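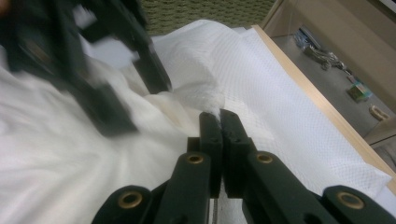
Bench notes: printed finger linkage, first month of use

The Rinside hand tool is now on its second linkage. The old one ran the link pins straight through printed holes, and by the end of last December the holes had gone oval enough that the fingertips no longer met square. The replacement uses the same link lengths and the same dark plastic, with brass bushings set into round bosses at the pivots. The finger blocks are unchanged, so results from the two versions can be compared directly.

Both linkages were run on the bench fixture before going on to handling work. The fixture opens and closes the fingers on a fixed stop and measures side play at the tip every 500 cycles. The unbushed set was withdrawn after 6 of these intervals. The bushed set has passed that point with no change we can measure, and it stays on the fixture between sessions. Friction is slightly higher when the bushings are new. Operators reported a stiffer trigger on the first day and stopped mentioning it after that.

The handling work is on thin, soft material: cloth and paper towel laid over one another, worked with two grippers. This is a harder test of the fingers than it sounds. A rigid block forgives a tip that closes slightly out of line. A single layer of cloth does not, and paper towel will buckle ahead of the fingers if they come in too flat. We have settled on a steep approach, tips pressed lightly into the material before closing, with the second gripper brought in from the opposite side once the first has hold.

We logged 273 grasp attempts with the bushed linkage and 200 with the old one. The clearest difference was in slips after closing, where the material was held at one edge of the finger and worked its way out when lifted. These became uncommon with the new linkage. Missed grasps, where the fingers closed on nothing, did not improve. Those are mostly a matter of approach angle and operator practice, and the linkage has little to do with them.

Finger faces are the next item. The current faces are flat, and they hold cloth better than paper. Mikuš has supplied two pad materials for comparison, one soft and one firm, both thin enough to fit without changing the closing point. Early handling suggests the soft pad grips cloth well but drags on release, leaving the material pulled out of position. The firm pad has not been run long enough to report.

The camera mount stays where it is, looking along the fingers from behind. Cloltutex asked whether it could be moved further back for a wider view of the work area. We tried it. The wider view helps when locating the second gripper, but the gap between the tips becomes too small to judge, and that gap is the main thing the operator and the software both need. The mount has gone back to its original position.

Drawings for the bushed links are in the shared folder under Wostanham, revision C. Ream the bosses before pressing the bushings in. Sites still running the unbushed set should check tip play before their next session and change over if the tips no longer close square.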